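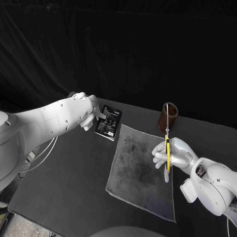
Why do people knock twice on wood?
Posted by Ekundale, Wednesday, May 18, 2022

My grandmother always knocked twice under the table, never on top, and I've caught myself doing it too (at 36!). Is the twice part a real thing or just her?

Niilo Hämäläinen
Mine was three knocks, and it had to be unpainted wood. We had a neighbor, Mrs. Mäkelä, who was nearly 90 and swore two was for asking and three was for thanks. I've never seen that in a book, so take it as family lore. The old story about spirits living in trees gets repeated a lot, but I couldn't find anything solid behind it. Under the table is pretty common where I grew up.

Drerno
i just say it and knock on my head lol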